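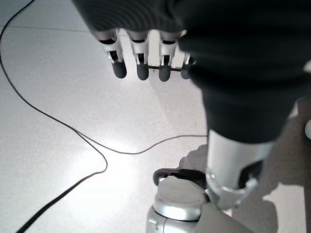 Monday

In at 7:30 with the heating still off. Today was meant to be the hand comparison, Munshi against Pornetti, and I got through most of it.

Started with the Munshi controller on the right hand. Same routine as last week: arm down at the side, fingers straight, hold, then curl one finger at a time and come back to straight. 30 cycles per finger. The index finger was fine. The ring finger came back late on four of them, always after the longer hold. I wrote the times in the bench notebook and didn't try to fix anything, because once I start fixing I lose the comparison.

Peninah Mwakyusa called from Zukumberg at ten. She wants the wrist camera view judged along with the fingers — how much of the hand stays in view when the arm is hanging, and how much is sleeve. With the arm down you get four fingertips, the ribbed cover over the back of the hand, and a good deal of leg and floor. The thumb doesn't show. She asked if a wider lens would help. I told her I'd sooner turn the mount a few degrees first and look again.

Things I checked before lunch, in the order I did them:

1. Finger spacing at rest. All four straight and evenly spaced with nothing in the grip, and the outer one on the right angled out a little. I left the trim alone.

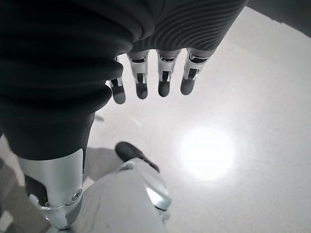

2. Glare. The overhead light puts a bright spot on the floor and the auto exposure chases it. Locked the exposure at the lower setting. The gray tips are harder to pick out that way but the knuckles read well.

3. Cable strain at the wrist. Nothing to report.

Ate at the bench. Swapped to the Pornetti controller at one, which took 19 minutes including the restart. It threw error 805 on first power-up, same as in January, and cleared after I reseated the connector. I need to ask Nullero if their newer firmware deals with that.

Ran the same 30 cycles. No late returns on any finger. It is louder, though, and the motion starts with a small jerk that I don't like for anything delicate. Peninah will say the jerk can be tuned out. Maybe so, but then I'm comparing a tuned one with an untuned one.
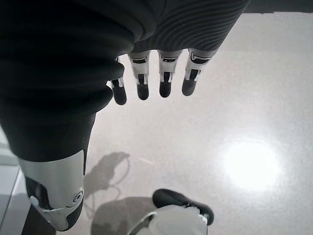
Right hand from the wrist camera, arm down, fingers out.

Didn't get to the left hand. Backed up the logs, put the Munshi unit back in its box, and left at six. Tomorrow the left hand, then the mount angle if there's time. Buy AA batteries for the meter.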